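Vida is looking for people: help us to make repair guides for household things

Call for participants, published Nov 29, 2022

Do you have a mixer which makes a terrible noise, a sewing machine of your grandmother, or a lamp that you did not want to throw away? Do you like to open such things and look inside? Then please read this call until the end, we may be searching for you.

Vida is a small non-profit project for home repair. We write guides in everyday language, so that a person without technical school can repair a simple household thing at the kitchen table. Our guides are free to read. The first collection was about hand mixers and coffee grinders, and now we begin the second one, under the working name Tuvlow. It will be about sewing machines, wind-up toys and kitchen tools with moving parts.

For Tuvlow we need testers. A tester receives a guide which is not finished yet, tries to do the repair exactly as it is written, and tells us where he or she got lost. This is the most important work in the whole project. The person who wrote the guide knows already where the hidden screw is, and forgets to mention it. In the first collection we had a guide for a coffee grinder where one step said only "remove the cover", and the cover had to be turned to the left before it could be lifted. Our writer had done it so many times that his hands did it without him. The tester broke the cover. After this we changed the guide, and we bought her a new grinder.

What you will do

You will test four guides between the start and the end of the project. For each guide you get a package with the object, the spare parts and a printed copy of the text. You work alone, at your own speed, and you write your remarks on the printed copy with a pen. Please do not correct our spelling, we have another person for this. Write what you felt unsure about, what you had to read two times, and what you did in a different way than the guide says.

After each guide there is a talk by telephone or video with the author. It usually takes less than one hour. You do not have to prepare anything, only keep your copy next to you.

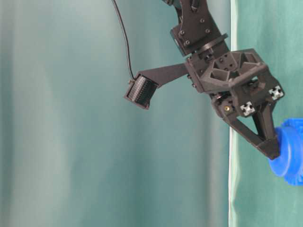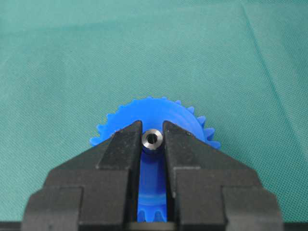

Second picture: a blue plastic spur gear, lying flat on the cloth.

Who can apply

We are looking for adults who can read English without difficulty. You do not need experience in repair. In fact half of the places are kept for persons who have never repaired anything – for them the guides are written in the first place. The other half is for people with some practice, for example from a repair café, a hobby or a former job.

You should have a table where you can leave an opened object overnight, and good light. Basic screwdrivers you will find in the package. If you have small children or a curious cat, please think about where you will keep the small parts. We are also glad about applications from older people and from people who have weaker hands or weaker eyes, and we will adapt the printing size for you.

All the objects are worked on when they are unplugged. We do not test guides for microwave ovens or for televisions, and please do not ask us to include them.

What we offer

The participation is paid. You receive a fixed sum for every tested guide, also when the repair was not successful, and the postage in both directions is on our side. The amount depends on the length of the guide and we tell it to you before you accept. You may keep the tools after the last guide. Your name will be printed in the guide if you wish so.

How to apply

Please send a short letter, not longer than one page, to Kálmán Pap, who coordinates the testers. Tell us which object in your home you would like to repair and why you did not do it until now. A CV is not necessary. You can use the contact form on the Vida website, or leave the letter in the box at our office. Please write "Tuvlow tester" on top.

We answer every letter, but it can take up to two weeks. Persons who applied for the first collection are welcome to apply again.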